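Skendale Self-Tape Kit

The Skendale is a backdrop and light set for actors who record auditions at home. It packs into one shoulder bag and goes up in a spare room or the end of a kitchen.

In the bag: a reversible cloth backdrop (blue one side, grey the other), a folding frame, 2 LED panels with stands, 2 mains leads and a phone clamp. The panels dim from the back and can be set warm or cool. A tripod is not included - the clamp fits any standard thread. 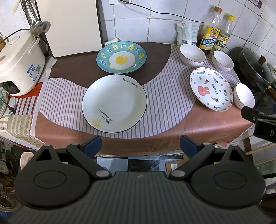

Photo: Flullier / Gillenbridge Studio

Stand about an arm's length in front of the cloth to keep your shadow off it. Casting offices usually ask for a head and shoulders shot, and the backdrop is wide enough for that or for a seated two-hander.

The frame is made by Bensaid and spare joints are sold separately. Wash the cloth at 30 and hang it to dry.

Order code: 551
Guarantee: 2 years on panels and frame
Delivery: UK mainland only
Orders placed now go out from 16th March.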